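Section 4. Setting up the wrist camera and gripper

Do this section after the arm is bolted to the bench and the base joint has been homed (Section 3). Allow 80 minutes the first time.

4.1 Mounting the camera

1. Switch off the arm at the Eltia supply and wait for the light on the controller to go out.
2. Fit the camera bracket to the wrist plate with the two short screws. The long ones bottom out before the bracket is tight.
3. Run the cable along the forearm and leave a loop at the wrist big enough to put a thumb through.
4. Turn the wrist by hand to both ends of its travel. If the cable pulls tight, make the loop bigger.

CAUTION: Do not turn the wrist by hand with the power on.

4.2 Setting the finger opening

1. Power up and start the Gadari program.
2. Open the Gripper page and press Open Full.
3. Check that both finger tips show at the bottom of the camera view. If only one shows, loosen the bracket, square it up and tighten again.
4. Set the closing force to 8. Higher settings crush thin stems.

Note: Force values from the older Lungu fingers do not carry over. Leonor Rocha's conversion table is taped inside the tool cabinet door.

4.3 Checking the approach

Start with a single item that stands upright, and keep the arm speed at the lowest setting.

1. Stand the item in the bin.
2. Jog the gripper in until the item is between the fingers.
3. Stop before closing and look at the camera view.

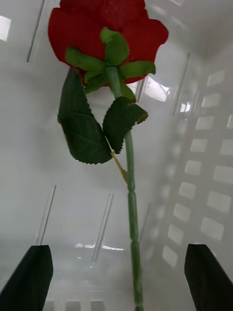 Stem position is the thing to get right before you press Close. Aim for a spot on the bare stem, below any leaves, and leave a gap on both sides. With the red artificial rose, the stem runs down through the open space between the two black fingers near the center, and both leaves are well above them. If the stem is touching one finger, back out and correct the sideways offset in Gadari. Bright patches from shiny surfaces can upset the automatic centering, so line up by eye if the marker jumps.

4. Press Close, then lift slowly.
5. Save the position under your own name. Do not overwrite Saodah's.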